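Learning to Sleep in a Quiet Town

I moved to Gindeck in November, after 14 years in an apartment above a tram line. Everybody told me I would sleep like a baby. The first week I slept maybe three hours a night.

In the city my ear had learned the last tram, the first bakery van, the neighbor's door. They were like a clock for me. In Gindeck after ten o'clock there is only the river, and when the wind is from Sugden, not even this.
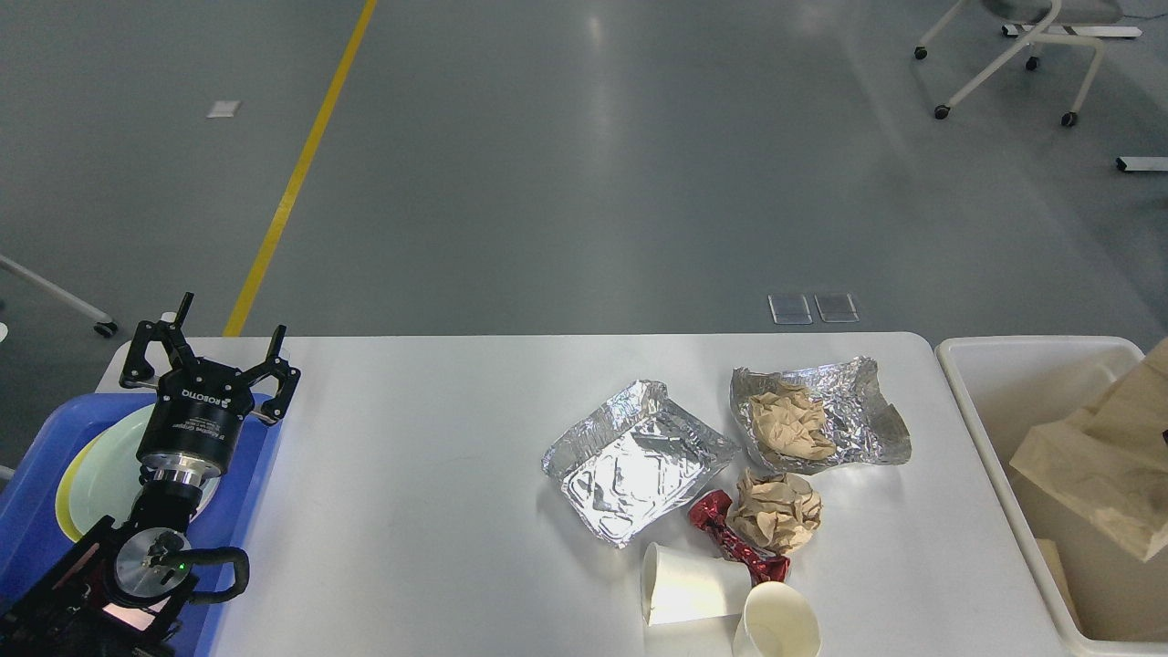

I tried warm milk, then a thick book about the history of salt (391 pages, I finished it). What helped me in the end was walking. Every evening I go up the path to the old mill and back, also in rain – my coat has not been dry for days.

Now I wake at six without an alarm. Last weekend I visited my old street and stayed one night, and of course the tram woke me every time.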